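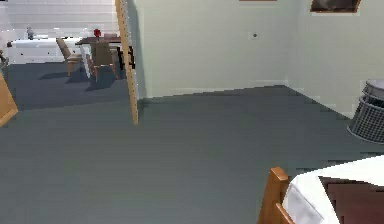

Larix is a wheeled indoor robot with a single arm, built by Losturico for fetching and carrying in furnished rooms. Each unit ships with a license for Prostemer, the simulator used to set up the head camera and the driving limits before the robot is let loose on a real floor. Most of the setup is done in ordinary rendered rooms. A gray carpeted floor with a doorway on the left, a wire-mesh wastebasket against the right-hand wall and a table with a hanging white cloth gives the navigation software plenty to deal with: a door frame to pass, mesh it can partly see through, and cloth edges that should be treated as solid. The settings that work there are saved as a profile and copied to the robot.

What is in the crate
Larix base with arm fitted
Bogdan charging dock and power cord
Battery (installed, switched off for shipping)
Wired emergency stop
Camera calibration board
Lens cloth and wheel brush
Prostemer license card
Spare drive belt, left and right are the same part

Keep the crate and the foam blocks. The arm must be folded and blocked for any return shipment, and units sent back in other packaging are inspected at the owner's expense.

Placing the dock
Set the Bogdan dock against a straight wall on a hard floor or low-pile carpet. Leave 50 inches of clear floor in front of it. The dock should not slide when pushed by hand; on smooth floors, use the two adhesive pads supplied in the cord bag. Keep the power cord behind the dock and out of the driving path.

Push the robot onto the contacts by hand the first time, with the drive released. The ring light turns amber while charging and green when full. A first charge takes almost 7 hours. Later charges are shorter.

Setting up a room in Prostemer
Install Prostemer on a desktop computer connected to the same network as the robot. Open a room from the library or load a floor plan of your own. Library rooms come furnished. Rooms made from a floor plan start bare, and it is worth adding at least the tables, the chairs and anything that stands on the floor near a wall.

Set the camera height first. The value in Prostemer has to match the height marked on the mast of your unit, measured from the floor to the center of the lens. If the two differ, distances to low objects will be wrong in the profile and the robot will stop too early or too late.

Fold the arm with the Stow command before running the navigation check. In the stowed position the arm, gripper and fingers should all be outside the camera view. If any part of the arm shows in the lower corners, open Arm, then Stow Position, and lower the shoulder one step at a time until the view is clear. Save before leaving the page or the old position comes back at the next start.

Run the navigation check from at least 3 starting positions in each room. Good positions are one facing a doorway, one beside a table and one in a corner. The check drives the simulated robot to each room exit and back and lists every stop with its cause.

Doorways
The robot needs 35 inches of clear width to pass through a doorway at normal speed. Narrower openings can be allowed in the profile, but the robot will slow to a crawl and fold its side bumpers. Open doors should be entered in the plan in the position they are usually left in. A door standing half open is a common cause of a missed exit, since the software takes the leading edge for part of the frame.

A change in floor color between rooms is read as a possible step. When both floors are level, mark the line as Flat in the room editor. The robot then crosses without stopping. Do not mark a real threshold as Flat, even a low one.

Tables, chairs and cloths
Table legs hidden by a cloth cannot be seen by the camera. Mark the whole outline of the table as closed so the robot does not try to drive under it. Chairs may be left unmarked. They get moved too often for a fixed outline to be any use, and the robot looks for them fresh on every trip.

Wire mesh, railings and open chair backs can return mixed distance readings. If the check reports "uncertain obstacle" at one of these, raise the edge margin by one step for that room only. Raising it for all rooms makes doorways harder to pass.

Copying the profile
Dock the robot and choose Send Profile. The ring light blinks white during the transfer. Leave the robot on the dock until the light is steady again. After a new profile, walk behind the robot on its first trip through each room with the emergency stop in hand.

Routine care
After each day of use: wipe the lens with the dry cloth. Look for hair or thread around the front casters.

Weekly: brush the drive wheels and the dock contacts. Pick a fixed day, such as Thursday, and set it as the reminder in the profile so the robot stays docked that morning.

Monthly: run the camera check with the calibration board. Stand the board upright in front of the dock and start the check from the Service page. If it fails twice, clean the lens, turn on the room lights and try again before calling for service.

Do not use glass cleaner, alcohol or compressed air on the lens. The coating comes off and the window has to be replaced as a unit.

Replacing a drive belt
A worn belt squeals on turns or lets the robot drift to one side on carpet. Switch off the battery and lay the robot on its back on the foam block from the crate. Remove the wheel cover screws and lift the cover straight off. Push the tensioner toward the motor, slip off the old belt and fit the new one with the printed side out. Let the tensioner back slowly. Turn the wheel by hand through a few full turns and check that the belt stays centered on both pulleys. Refit the cover, stand the robot up and run Drive Check from the Service page.

Replace both belts at the same time if the second one shows cracks.

Common messages
"View blocked": the arm is not fully stowed, or the lens is dirty.
"Profile height mismatch": the camera height in Prostemer does not match the unit.
"No exit found": a door in the plan is in the wrong position, or the opening is too narrow.
"Dock not seen": something is standing in the clear area in front of the dock.

Parts and service
Belts, casters, lens windows and dock contacts are sold singly through the Losturico parts desk. Have the serial number from the underside of the base ready when ordering. Arm joints are not user-serviceable.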